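The Packing Bench at Brerska, Stollosstead
Posted Jun 14, 2018 by Hedvig Sjögren

Sakalauskas asked each site for a gallery page on how the new arm is settling in. Plurnville sent theirs in March, with everyone smiling. We have taken our time.

The job is kitting. Hex keys go in the holder, oddments go in bags, the lot goes in a box and the box goes to a customer who wanted it yesterday. Eighteen of us have done a turn at it over the years, and the general view was that a robot was welcome to it.

What it has changed so far is mostly the talk. Normunds Mets used to get through nearly two podcasts a shift and now gets through none, as he has to keep an eye on his colleague. He also says "excuse me" when he reaches across. It has yet to say it back.

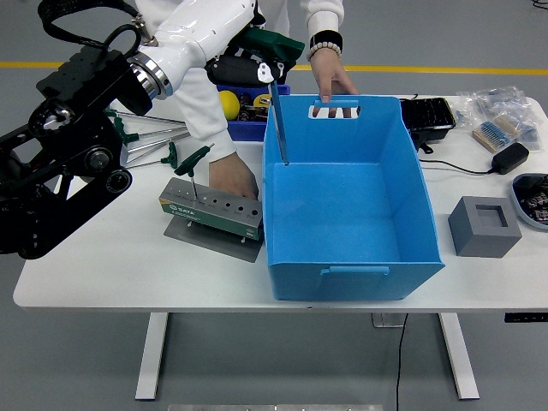

Rūta Grīnberga has gone from packer to "cell lead", a title that came with a lanyard and no chair. She decides what the arm tries next and what stays with us. Bags are staying with us. Anything that flops is staying with us, and she has put that in writing.

Tea breaks are still at the old times. The arm doesn't take one, and Piret Avotiņš in payroll would like it known that it isn't owed the hours either.

Pay grades for the new roles are being looked at. They were being looked at in March as well.

More pictures when Zane Šimkus gives the camera back.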